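ミニカーの収納、みんなどうしてる?
2024年11月4日 投稿者:ねじまき

印刷する | メールで送る

ねじまき
うちの下の子(2歳)がミニカーにどハマりしてまして、気づいたら床じゅう車だらけです。この前なんて夜中にトイレに行こうとして思いっきり踏みました…痛いのなんの! 今は引き出し式の棚に入れてるんですが、自分じゃ片付けてくれません。蓋つきがいいのか、浅い箱がいいのか、先輩方のやり方を教えてください。

もなか丸
わかるー、踏むと声も出ないですよね(笑)
うちは引き出しをやめて、蓋なしの箱を床に置いたら急に片付けるようになりました。放り込むだけなので。見た目はあきらめました。

kemuri15
蓋なし派に一票。ただ大きすぎる箱はだめでした。底のほうの車が発掘されないまま、同じのをまた買っちゃうんですよ。うちは3月に数えたら200台超えてて、夫婦で無言になりました。

ねじまき
200台!! うちはまだまだですね、安心していいのか悪いのか…。

Gizella Virág
こんにちは、ハンガリーから来て日本で子育てしています。私は箱よりマットが大事だと思います。マットの上だけが車の場所、と決めると、家具の下に入りにくいです。箱もマットの上に一緒に置きます。色は濃いほうが小さい車を見つけやすいですよ。
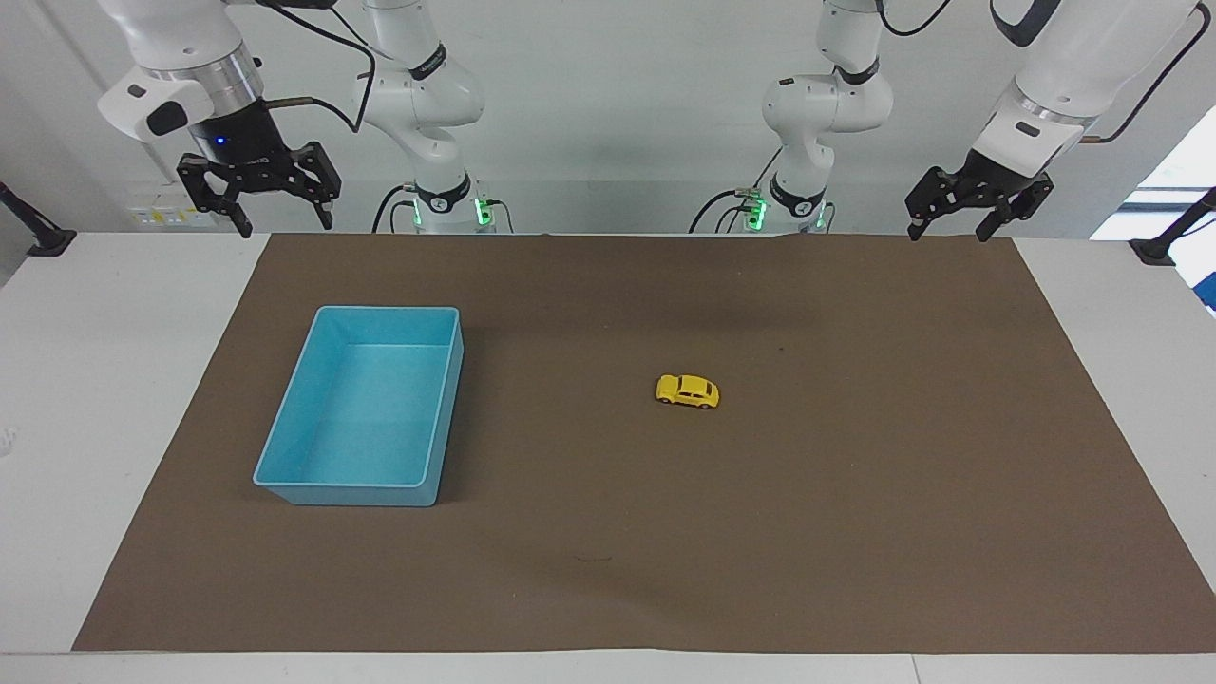 濃い茶色のマットに、水色の箱と黄色い車。

もなか丸
なるほど、マット! うちの敷物は道路の絵つきで、にぎやかすぎて車がどこにいるのかわからないんです。無地、いいかも。

すずめ堂
水を差すようで悪いんですけど、蓋なしの箱は反対です。うちは見えてると際限なく出すんですよね。蓋つきのFerineの箱を2つ買って、片方は押し入れにしまって月ごとに入れ替えてます。久しぶりに出てくると新品みたいに喜びますよ。

kemuri15
入れ替えは大人が続かないと思う。うちは2回で終わりました。しかも「消防車がない」って泣かれて、結局夜に押し入れを全部ひっくり返す羽目に。

すずめ堂
お気に入りは最初から入れ替えの対象にしないんです。それだけで泣かれたことはないですよ。まあ子どもによるのかな。

もなか丸
うちは絶対泣くタイプだ…。あと蓋って、開けるのはできても閉めるのはやらないですよね。毎回その辺に転がってて、今度は蓋を踏みます。

Gizella Virág
母はいつも「車庫に帰る時間だよ」と言っていました。私も同じことを息子に言います。効く日と効かない日があります(笑) 昨日は効きませんでした。

ねじまき
みなさんありがとうございます! とりあえず蓋なしの浅めの箱と無地のマットでやってみます。Kemleyのマットが気になってるんですが、使ってる方いますか? 厚みがあるのがいいのか、薄いほうが車がよく走るのか…。

kemuri15
Kemley使ってます。厚いほうは車輪が沈んで走りがいまいちで、息子に文句言われました。音が気になる集合住宅なら厚手、そうじゃなければ薄いほうかな。

すずめ堂
うちは階下に気を使うので厚手一択でした。走りが悪いとは言われてないなあ。車の重さにもよるんじゃないですか。

ねじまき
うちも2階なので悩みますね。週末にお店で触ってきます。ミニカーを1台ポケットに入れて行こうかな(笑)

もなか丸
それ大事! お店で走らせた感想、ぜひ書いてください〜。

最終更新:投稿から20日後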